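Teaching by hand: an afternoon with Getsemaní Bañuelos

2025-07-23

Getsemaní Bañuelos talks fast and doesn't sit down much. We had forty minutes booked at Lurside, where she runs the demonstration team, and she spent most of it on her feet with a gripper in her hand. I've tidied the quotes a bit. Not much.

Her job, in her words: "I show the robot what I mean." No arm in sight while she does it. The team carry handheld grippers, same fingers as the ones on the real arm, camera on the tool, and simply do the task. Pick up the cup. Put it on the shelf. Again. The recordings go off for training and the arm gets its turn later.

She came to it from remote control. Two years at Bornetholm, driving an arm from the next room with a pair of levers and a headset. "You get good at it, but you get good at it like you get good at a crane. It isn't your hand. I'd take a minute to fold a cloth. My mum was watching once and she said, are you all right love?"

So is remote control finished? She pulls a face. No. Anything heavy, anything hot, anything where the arm can reach and a person can't, she'd still want the levers. And with remote you know the arm can do the movement, becuase it just did. "With the handheld I can twist my wrist in a way the arm will hate. You find out afterwards. Then you've got a whole morning of lovely demos nobody can use."

What makes a bad one, then? She has a list ready. Going too quick. Stopping to think halfway, so the robot learns to stop and think halfway. Covering the marker with your sleeve. Squeezing too hard, new people all squeeze too hard.

"And being too perfect. That's the one I argue about." She wants the fumbles, or some of them. The grip that slips and gets taken again. On the Arellano job, a kitchen sorting task, the first set was 294 clean runs and the arm was hopeless the moment a lid sat crooked. They went back and did it messier. The full set came to 2753 in the end, from 17 people, and she can still tell who did which. "Left-handers, straight away. And one lad who put everything down like it was a baby."

Different people matter, she says. Different rooms too. A table at another height, light coming off the floor, someone walking about at the back. A robot that has only seen one bench wil only know one bench.

Does it get boring? Long pause. "Yes. Course it does." They swap every half hour and work in pairs when they can. The wrists go before the patience does. Zuston, the next project, needs two hands at once, one holding a bag open while the other fills it, and she's been practising at home with carrier bags and onions. Starts properly in March. She thinks the bag will be horrible.

I asked for a go. She gave me the spare and a plastic cup. The trigger is lighter than you'd think and I knocked the cup over, twice, then picked it up sort of sideways. She kept the recording. "That's useful, that," she said, and went off to find the charger.
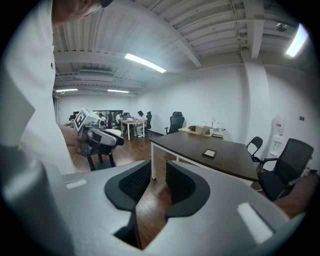
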